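Sallholm Residents' Association
Minutes of the General Meeting, February

The meeting was called to order at 7:00 p.m. in the lower hall, with Linnea Sundqvist in the chair. Leif Hellström took the minutes. Thirty-five members attended and 11 sent regrets.

1. Minutes of the previous meeting
Approved with one correction. Under Parking, "Hedegaard Street" should read "Hedegaard Lane."

2. Winter clothing and linen drive
Ms. Sundqvist reported that 146 bags had been received at the Tultdale drop-off point. Dark fabrics remain the largest group, and members asked that they be kept apart from light bedding. Blankets with open seams will go to the mending table before being passed on. The drive will stay open through the end of the month.

Navy fabric on the sorting table, with the light blue basket in the corner.

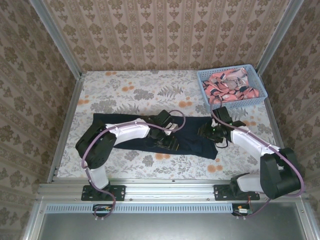

3. Snow removal
The contract with Dodatitz ends in the spring. Several members said that the steps on Hedegaard Lane had been cleared late, twice after 9:00 a.m. Mr. Hellström will write to the contractor and ask for an earlier start on that side. A motion to seek a second bid was made, seconded and carried.

4. Mending table
The table will meet on Wednesday at 6:30 p.m. Members approved spending up to $1,000 on thread, needles and a used sewing machine - the machine to be stored in the hall closet when not in use. It was agreed that heavy items should be checked along the seams first and set aside if the cloth itself has worn thin.

Dark navy cloth, with a faint seam near the top.

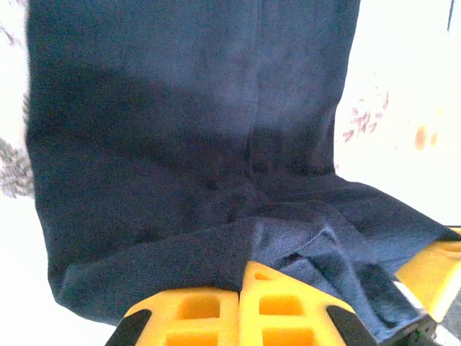

5. Hall rental rates
Discussion was held over from last time. The proposed weekend increase was tabled until figures for heating are available.

6. Other business
A member asked whether the bulletin board by the east door could be moved closer to the light switch. Ms. Sundqvist will look into it. Keys to the side gate are to be returned to Mr. Hellström.

The meeting adjourned at 8:25 p.m.

Respectfully submitted,
Leif Hellström, Secretary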